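This site uses cookies. By continuing you accept their use.

Re: Qualifier venue and entry fees

Nayeli Ochoa wrote:
> Is the Tirnik qualifier still set for September, and does the 75-player cap include substitutes?

Dear members,

The qualifier will be held in Wimbridge in September. Substitutes do not count toward the cap.

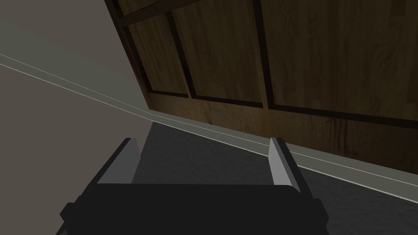
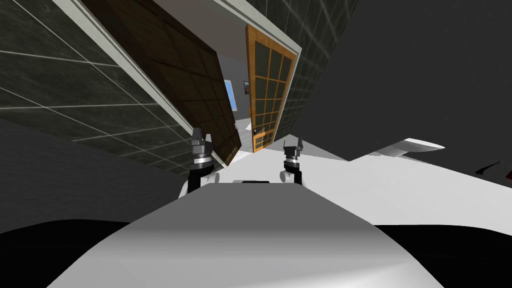
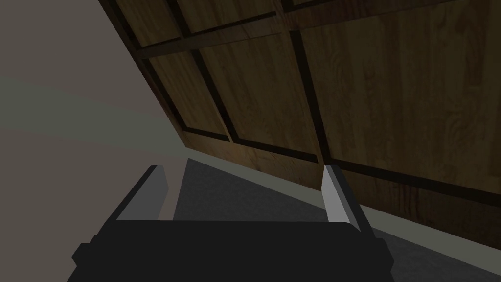
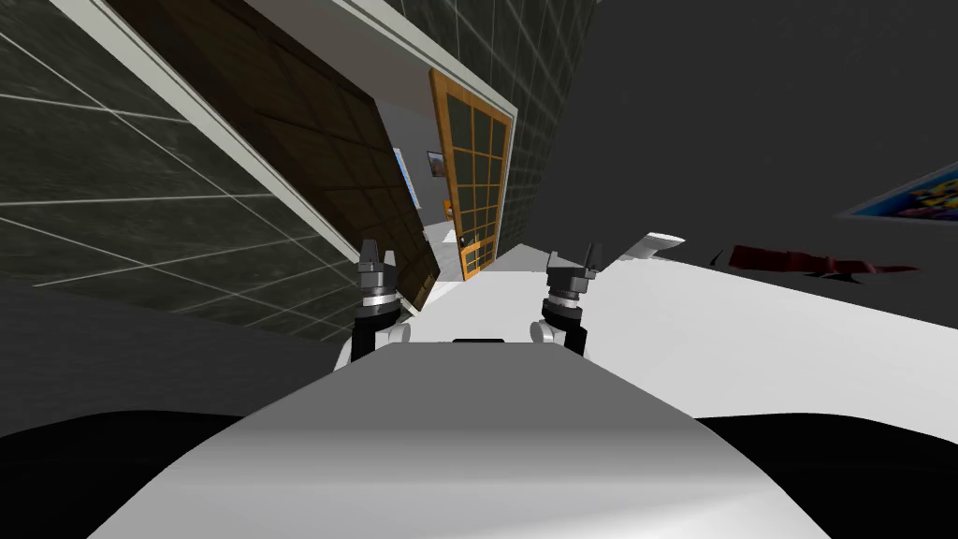

Computer renderings, four views.

Rosters close two weeks before play.

Bakari Mwakalinga
Dreltgate League Office

2 comments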